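About Jengate
Garment sorting and folding for laundries, hire firms and clothing charities
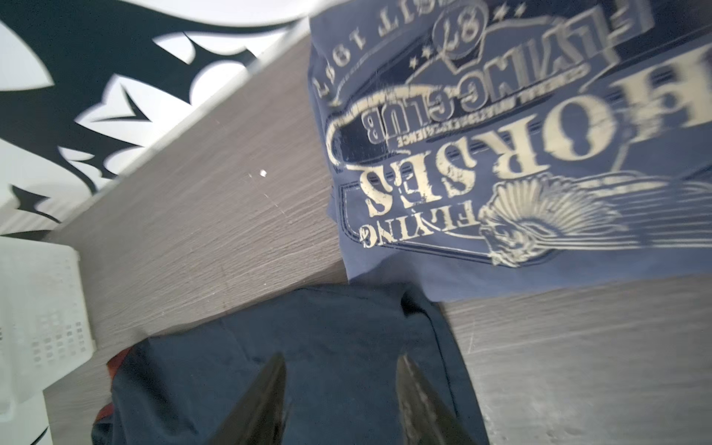

Jengate began as an ordinary sorting and folding contractor. Laundries and clothing charities sent us mixed loads, and we sent them back sorted, folded and bagged. We still do that. Part of the folding and most of the first sort are now done by robot arms, and we have written this page for customers and job applicants who want to know what that means in practice.

How the company is set up

There are 30 of us, working from one building on the Thammasiri estate. Annelies Mulder runs the floor. Mio Ichikawa looks after the robot cells and the software, which we call Vudus. We have two folding lines. The older one, Skaklow, is named after the street where we had our first unit and is worked entirely by hand. The newer line has the arms.

What the robots do

An arm picks up one garment at a time, moves it to a clear part of the table and makes the first folds. T-shirts, towels and plain trousers go through well. Things with hoods, ties or slippery linings are slower, and the arms still pick up two items together more often than we would like. When that happens the cell stops and a light comes on at the end of the line.

The camera on each arm works close to the cloth. Big prints gave us trouble at first, as the software took the outline of a design for the edge of the shirt. Dark clothes lying on other dark clothes are still hard for it. Mio's team goes through the failed picks every morning before the line starts.

What changed for staff

Before the arms came in, a folder stood at one table for the whole shift and did the same few movements. Sore wrists and shoulders were our most common complaint. Folders on the newer line now look after two cells each. They clear stoppages, check the finished stacks and take anything the arm has refused. They also decide what counts as a good fold, and the settings are changed when they say so.

Not everybody prefers it. Some people liked the rhythm of hand folding and find that watching a machine makes the day longer. They can ask to work on Skaklow, and several do. Others have complained about the noise of the grippers, and we have moved the break area further from the cells.

No one lost their job when the line went in. We put this in writing to staff beforehand and the agreement is still in force. We have hired fewer seasonal folders than we used to, and people applying for that work should know it.

Training and pay

Training for the newer line takes 16 hours, spread over several shifts and paid at the normal rate. People who finish it move up one pay grade. The next group starts in April. Previous experience with machines is not needed, but you should be comfortable standing and lifting full bags.

Visits

Customers are welcome to see either line. Please ring the office first, and wear flat shoes.

Page last updated 12 March 2021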